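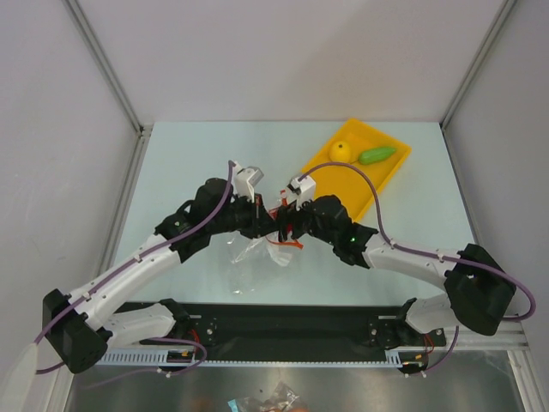
Farcombe, julio

Revisión del kit de dos brazos Gerkum, hecha con Sum-yee Yen antes de decidir si lo compramos.

Cable morado sujeto al antebrazo: sí. Yo pondría otra brida en el codo - hace un bucle muy ancho.
Pinzas con bolsa de plástico: pendiente, quiero repetirlo 31 veces.
Bandeja amarilla fijada: no, ¡y mira que lo pedí!
Parada de emergencia: bien, a la primera.
Tornillos de los hombros: reapretar cada 200 horas.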